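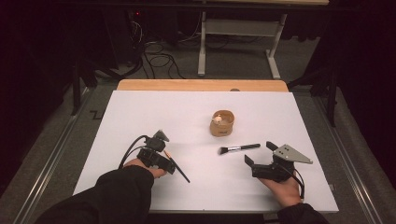 Getting foundation and powder off a white work surface??
Posted by Darlene Zacharias, 11/27/23

Hi all, hoping somebody here has dealt with this. I do makeup for weddings out of my spare room in Mirkotdale, mostly May through fall, and this year I switched to a white top because the light bounces up nice onto people's faces. Love it. Except liquid foundation leaves an orangey ghost where the bottles sit, and eyeliner is worse. Dish soap gets most of it. Not all.

Tried so far: dish soap, baby wipes, micellar water (ok on fresh stuff, useless after a day), magic eraser. The eraser worked but I think I'm dulling the surface, there's a patch that catches the light diffrent now. Scared to keep going.

Also does anyone clean brushes at the same spot or do you move to the sink? Mine drip.

Budget is maybe 40 dollars. I am not buying the salon station my sister sent me, it's 1,099 and it has a drawer for a hair dryer I don't own.

Léonie Besnard

Stop with the eraser! It's basically very fine sandpaper. The dull patch will stay I'm afraid, and dull spots grab pigment even more.

What I do – rubbing alcohol on a cotton pad, the 70 percent kind, test a corner first. Lay the pad ON the stain, wait 3 minutes, wipe, then rinse with plain water and dry. Don't scrub. Gets liner and most foundation. Old lipstick I do twice. If the top is painted and not laminate, be careful, alcohol can lift paint. Do you know which it is?
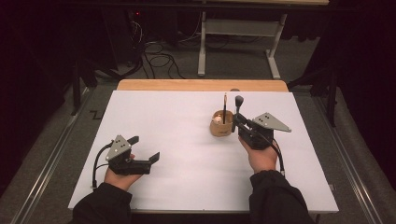
White board over the table, from the chair side.

Long term just put something down you can throw out or wash. I use a cut piece of clear vinyl from the fabric store, cost me 17 dollars and you don't lose the light bounce. Roll it up after. Bottles go on a little tray and the problem is mostly gone.

Brushes: sink, always. Soapy water gets up in the ferrule and then the glue goes. Dry them flat with the tip hanging off the counter.

Whiteley

agree w above on the alcohol. one more thing, look at the edges. if you have a wood strip around the top keep the alcohol off it, took the finish right off mine in one go
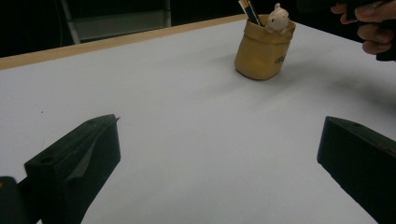
White top with the light wood edge strip.

masking tape along the wood before you start, peel after. Plorno spray is fine for everyday wiping but did zip on my eyeliner. baking soda paste – some people swear by it, I think it scratches too. never tried on lipstick tho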